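Slide 2: Songs and rhymes for late talkers

Good morning, all, and thank you for having me back at Povwood. I'd like to start with nursery rhymes, and I hope you'll forgive me if I sing a little (badly, I'm afraid!). Pause before the last word of each line and count slowly in your head. Leave the gap open for the child, even when it feels terribly long.
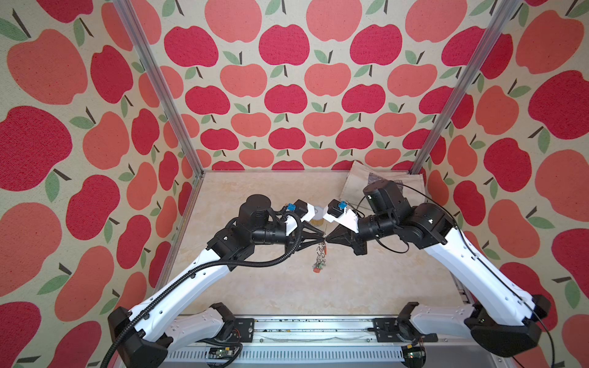 Now, any noise at all counts as a turn, so a hum or a wriggle will do very nicely, and then you carry on with the song. The parents at Waker kept to one rhyme all through July, at bath time and in the car. Ask who has a favourite from home, and let them chat a while before the next slide.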